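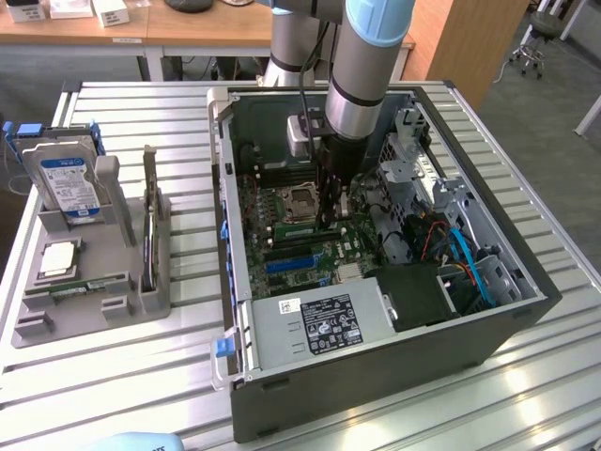
3 min read

25/08/2025

Bank holiday, and I spent most of it on my knees in the allotment with a bucket, so forgive the handwriting (I typed this, but my fingers are stiff enough that it counts).

The runner beans have gone completely mad. I went away for one long weekend in Bramadholm and came back to pods the length of my forearm, all string and no flavour. I picked the lot anyway and sat on the upturned crate shelling out the pink speckled ones for seed. Counted them as well, which is the sort of thing I do now, and got to 173! I only need 43 for the double row, so the rest are going in envelopes for anyone on the site who'll have them.

The courgettes are sulking. Mildew on every leaf, that dusty white stuff, and I've tried the milk and water spray and all it did was make the plot smell like a school fridge. I pulled out the two worst plants and felt mean doing it. The squash next to them looks fine so far, four fruits on it, one nearly big enough to be proud of.

Then there's the water butt. I bought it from Hamivton in the spring and the tap has dripped ever since, a slow little plink into the nettles. I've had it off and on again, new washer, tape round the thread, the lot. Still plink. I'm going to leave a can under it and call it irrigation.

Oh, and I've been reading about green manures. I fancy putting rye in where the potatoes came out, then digging it over once the worst of the winter's gone. The garlic will have to wait until November and I still haven't ordered any. I liked the fat purple one last year but it didn't keep.

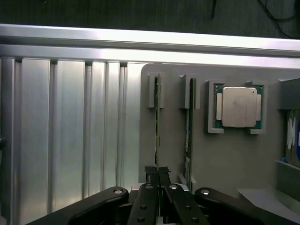
Kollár wrote back about the garlic this evening and told me to get it in earlier than I'd planned, while there's still some warmth in the ground, and on no account to save my own cloves from the ones with rust on the leaves. Which is a nuisance, as that's every single one of them.

So I've ordered four bulbs and cleared the end bed ready, before the light went. Came home with soil in both ears. Beans for tea, again, with too much butter. I must remember to take the twine back up tomorrow, it's still in my coat pocket.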